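Bottles, glasses and the table they stand on
Notes for the Saturday talk, Novusero hall

Wait for the back rows to settle. They've put out 200 chairs, so it takes a while, and the tea queue is always slow to break up. Say thank you for the tea.

Start with the cupboard. Everyone has one, the low one where the empties go because they might come in handy. I turned mine out in November and found 26 bottles, most of them clear plastic, several with no lid and a small bag of lids that fitted none of them. Let people laugh at that and then ask who has a bag of lids. Hands up. It's usually more than you'd think, and it gets everybody talking to the person next to them, so don't rush on.

Then say what the talk is for. I'm no expert on packaging and I won't pretend to be one. I got interested through the refill table at Dagdag, where people bring their own containers for washing-up liquid, vinegar, rice and so on, and after enough mornings there you start to have opinions about necks and lids whether you wanted them or not.

Next slide. 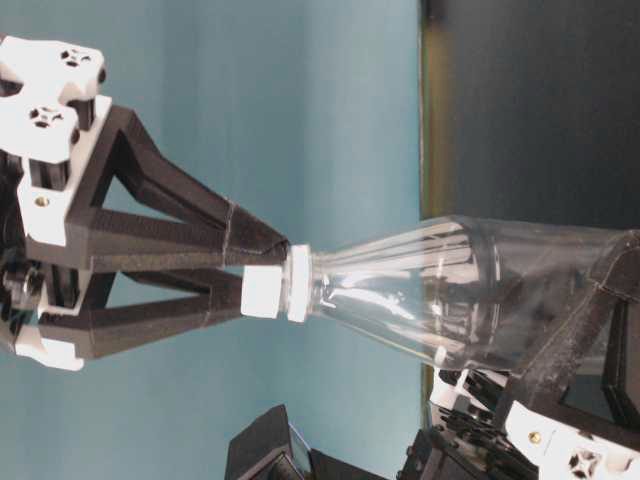 Necks first, then, as the neck decides nearly everything about what a bottle is good for the second time round. A wide neck takes a funnel, a spoon, a brush and most people's patience. A narrow one wants thin liquids and a steady hand. Look at how quickly the shoulder opens out into the body on the slide, a proper cone, with ribs running along it. I'm fond of a shoulder like that for pouring, but rice will sit in it and sulk. Point out the white ring just behind the cap as well. People ask me about that collar all the time and want to know if it has to come off. I leave mine on, and run an old toothbrush round the edge of it.

Short word on caps. Plain screw caps are my favourite kind. Tell the story about the Cistusura fair, when we had a lovely tray of clean bottles and every cap was back at my house on the draining board (keep it short, I went on far too long last time). The lesson I took from it was to put the cap back on as soon as the bottle is dry inside, and to dry it upside down overnight if the kitchen is at all damp.

Pause here for a drink of water. Good moment to move on to glass.

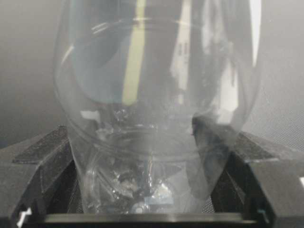

Clear glass, rounded, with a good thick base.

I could talk about stemless glasses for the whole session. They fit on the top rack, they don't mind being knocked by an elbow quite so much as the tall ones, and a rounded one is a pleasure to hold. What they do show is every smear. Tip one and look down through the side, and the base goes into a funny stretched oval and whatever is behind it bends about, and if there's a film left from the washing-up, that's when I notice it. Warm water, a very small amount of liquid, rinse, and a linen cloth that hasn't been near fabric softener. I've said this at Urus twice and both times someone swore by newspaper, so allow a minute for the newspaper people.

Also mention: don't stack rounded glasses inside each other. Mine got stuck and I had to do the cold water inside, warm water outside business, with my heart in my mouth.

Last part is the table, which sounds dull, so be cheerful about it!
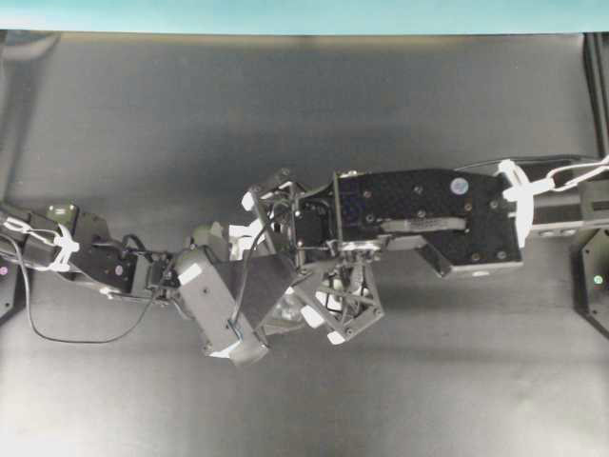

The dark grey tabletop, pale teal along the far side.

I used to do all my sorting on a white worktop and clear things simply vanish on it. Something dark and matt is so much kinder to the eyes. You can see the outline of a glass, you can find a clear lid, and the light doesn't bounce straight back at you. Even so it won't be even all over, and you can see on the slide how much lighter the grey is at the near edge than in the band further back. I do my checking in the bright part and leave the darker stretch for whatever is waiting its turn. At home a dark tea towel spread out flat does just as well.

Finish with the refill table. There are 181 of us on the Dagdag list now and room for more. Doors open at 2, bring clean bottles with their own caps on, please, and a label if you can manage one.

Questions. If no one starts, ask about the bag of lids again.

Remember to take the tea towel home.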